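Quem guarda os papéis da praça

Última atualização: fevereiro

Fui a uma assembleia de bairro em Pernport numa quarta-feira à noite e saí de lá com vontade de ler documentos públicos. Sei que isto soa estranho! Mas estavam ali umas pessoas que tinham passado o inverno a pedir à câmara, por escrito e dentro dos prazos, tudo o que existia sobre a vigilância das manifestações contra o encerramento da linha de Villalobos, e o que conseguiram é das coisas mais animadoras que vi na política local em muito tempo.

O caso é simples de contar. Durante os protestos, o município contratou uma empresa, a Demport, para "monitorização preventiva de ajuntamentos". O contrato nunca foi discutido em sessão aberta. Mohit Bhatia, que perdeu o comboio para o trabalho como toda a gente e que nunca tinha feito um requerimento na vida, pediu uma cópia. Recebeu uma recusa de duas linhas. Recorreu, ganhou, e vieram 61 páginas, muitas delas com parágrafos inteiros tapados a preto — mas vieram.

E o que diziam? Que a empresa fazia listas. Quem falava ao microfone, quem levava os cartazes, que associações emprestavam a carrinha. Um dos relatórios dedica três parágrafos a um coro de reformados. O destinatário não era só a polícia municipal: os mesmos relatórios seguiam em cópia para a Flameck, a promotora que queria os terrenos da estação. Ou seja, pagámos todos para que um interessado no negócio soubesse o que os vizinhos andavam a combinar.

Há quem encolha os ombros. Dizem-me que numa manifestação se está em público e que quem está em público pode ser visto. Pois pode. Eu também vejo o meu vizinho ir ao pão, e nem por isso abro uma ficha com as horas a que ele vai, a guardo durante anos e a mando à padaria concorrente. Ver alguém e fazer-lhe um arquivo são atos muito diferentes, e a lei da nossa câmara devia tratá-los como tal.
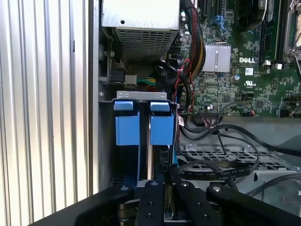
O que se pode pedir já

A parte de que mais gostei na assembleia foi a segunda, em que Yoon-hee So explicou como se escreve um bom requerimento. Uma sala cheia, mais de 20 pessoas a tirar apontamentos, gente a interromper para perguntar se o prazo conta em dias úteis (conta). Ela insistiu em pedir sempre três coisas: o contrato, as faturas e a correspondência. O contrato diz o que se prometeu, as faturas mostram o que se fez, e na correspondência aparece quem andou a mandar.

Eu acrescentaria uma exigência política. Qualquer despesa com vigilância acima de 2,000 euros devia ir a votos em reunião aberta, com o nome da empresa, o prazo de conservação dos dados e a lista completa de quem os recebe. Sem exceções para "projetos-piloto", que na nossa terra têm o hábito de durar mandatos inteiros. E quem aparece nas listas devia ser avisado por carta e poder mandar apagar o seu nome.

Vai dar trabalho aos serviços? Vai, e ainda bem. É trabalho que lhes pertence, e conheço lá dentro funcionários que o fariam com gosto se alguém lhes desse essa ordem.

O grupo volta a reunir-se às sete da tarde, na mesma sala, para dividir os próximos pedidos. Ficou por tratar a correspondência com a Flameck, que ainda só chegou em parte, e eu já me ofereci para essa pilha. Levem caneta.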